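4. Setting up the desk corner

The leaflet that comes with the Etia desk set promises a tidy desk in five minutes. Veronica Dobre and I have set up enough of these corners at Haltcombe to doubt it. Allow longer, and ignore the leaflet where it disagrees with the steps below.

4.1 Put the table against the wall. Check that any sockets are still within reach once it is in place.

4.2 Lay the black cover and pull it toward the front edge. The leaflet says creases "drop out overnight." Ours didn't. A few folds do no harm, but keep them away from the spot where the holder will stand.

4.3 Stand the mesh pen holder near the back of the table, open end up.

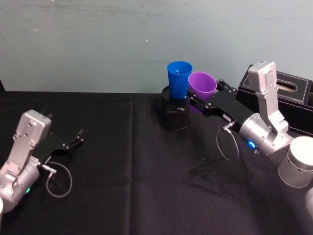
Note: The cover hides dust poorly and shows every scrap of paper. Shake it out before you go any further – you won't want to lift everything off again.

4.4 Lower a plastic cup into the mouth of the holder, narrow end first. It should sit upright without being pushed. If it leans, take it out and look for paper caught under the rim.

Caution: Do not force the cup down. The catalog calls this arrangement "stackable storage," a generous name for one cup standing in a pen holder. Keep it to light things such as erasers and clips.

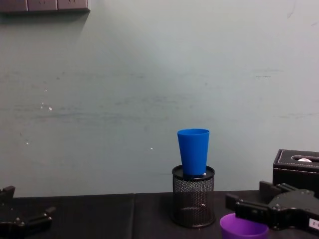
4.5 Empty the holder before you fit the cup for good. Small bits drop to the bottom and are a nuisance to fish out later. Traian Tănase swears by tapping it upside down over a bin; I have found tweezers quicker.

4.6 Keep the tissue box, if you use one, to the side where your hand won't knock the cup on the way to it.

4.7 Decide whether you need a second cup at all. The set is sold in several colors on the theory that people will sort by color. In my experience the sorting lasts until April or so.

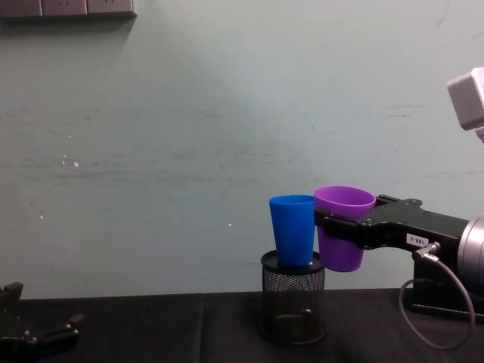
4.8 If you do want the second cup, give it its own place on the cover. Two cups nested together tend to stick, and pulling them apart over a full holder is asking for a spill.

4.9 Wipe marks off the wall with a barely damp cloth. Don't expect much from old scuffs. The spray recommended in the leaflet (part 513) did nothing for ours that water hadn't done already.

For replacement holders, see section 5.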